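31 August 2026
By the Home and Table desk

The woman who runs the table styling side of Vollia has been setting out plates for other people for 13 years. She works from a rented unit on the edge of Cokdale, where the shelves go up to the ceiling and most of the floor is taken up by folded cloth. She asked us not to use her name, as several of her clients like to say they did their tables themselves.

August is when her fall work starts. The first orders come in from restaurants and inns that want their dining rooms ready before the leaves turn, and private customers follow a few weeks later. By the time we met she had already packed boxes for two weddings and a harvest supper at Gotthorpe.

She did not plan to go into this line of work. She was a bookkeeper for a catering firm, and one evening the person who was supposed to dress the tables did not show up. "I was there to drop off some invoices," she said. "They gave me a stack of napkins and told me to make it look nice. I had no idea what I was doing. I folded them all in half and put a lemon on each one."

The lemons went over well. The firm asked her to do it again, and within a year she was doing more tables than invoices.

She still prefers to put one object on a plate and leave it there. In the fall the object is usually a pumpkin, the small kind that fits in a hand. She buys them by the crate from a grower at Fontes and goes through every crate herself when it arrives. Last year she bought 2000 of them, and she expects to need more this time.

"I look at the bottom first," she said. "If it won't sit flat, I put it to one side. A pumpkin that rolls is no good on a plate. Somebody will bump the table and it will end up in the butter." The ones that roll go into bowls, where they can lean on each other.

After that she sorts by color. Plain orange goes to the restaurants, which mostly ask for it. White goes to the weddings. The striped ones, white with orange running down the ribs, she keeps for customers who will let her choose. She thinks they are the best of the lot and she is a little stingy with them.

"People have a picture in their heads of a fall table and it's all brown and orange," she said. "Brown runner, orange pumpkin, brown basket. I've done that table so many times. If you give me a free hand I'm going to put a striped pumpkin on a purple plate."

The purple plates are really a pale lavender. She bought the first set at a closing sale, thinking she would use them in spring, and they sat in a box until she ran out of white ones on a job. She put them down on a green cloth with a pumpkin on each and liked it more than what she had planned. Now she owns 63, and she would buy more if she could find the same shade.

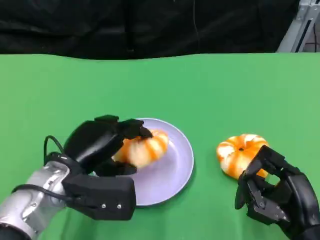 Green is the cloth she reaches for most often, and she is particular about it. She likes it flat and matte, with no pattern and no shine. A shiny cloth picks up the lights in the room, she said, and then the customer sees the lights before the plates. She also likes a strong green, stronger than most people would pick from a swatch.

"They always want to go paler," she said. "They hold up the little square and say it's too much. Then you cover half of it with plates and glasses and bread, and the pale one has gone to nothing. You need to start with more color than you think."

Her rule for the plates is that they should have a raised rim if anything is going to sit on them. A rim gives the eye an edge to stop at, and it also stops small things from sliding off when a plate is carried. She sets the pumpkin down in the middle, stands back, and then usually moves it. Dead center looks stiff to her on a long table, though she thinks it is fine on a round one.

She places the stem with some care too. All the stems pointing the same way makes a table look like a store shelf. She turns each one a bit as she goes along and does not go back to fix them.

We asked what she would tell a person who wanted to do this at home for a few friends. She thought about it for a while before answering.

"Clear the table completely," she said. "Take off the mail and the fruit bowl and whatever else lives there. Put the cloth on and smooth it out with your hands from the middle. Then put out the plates you already own. Don't go shopping yet. Put one thing on each plate and sit down in one of the chairs and look at it from there."

Sitting down matters to her a great deal. She said most people dress a table standing up and never see it the way their guests will. A centerpiece that looks low from above can hide the person across from you once you are in a chair. She has taken out whole arrangements at the last minute for that reason – one of them at a client's sixtieth birthday, with the guests already in the hall.

She is not fond of candles near pumpkins, or of name cards pushed into the stems. The cards fall out and the stems snap. If a customer wants names, she writes them on a strip of paper and lays it across the rim.

Once the meal is served, the pumpkins have to go somewhere, and she tells clients to plan for that ahead of time. Her own method is a shallow basket at the side of the room. Whoever brings the first course picks up the pumpkin with one hand and sets down the bowl with the other. At Gotthorpe, guests are told they may take theirs home, and almost all of them do.

The ones that come back to the unit are wiped with a dry cloth and laid out on newspaper with space between them. She checks them every five days and throws out any that have gone soft near the stem. Kept cool, the good ones last a long time. Last season she still had a few on the shelf in January, next to the boxes of spring linens.

She had one on her own kitchen table as well, on a lavender plate with a chip in the rim that she could not send out to customers. She said she kept moving it to make room for her laptop and then putting it back.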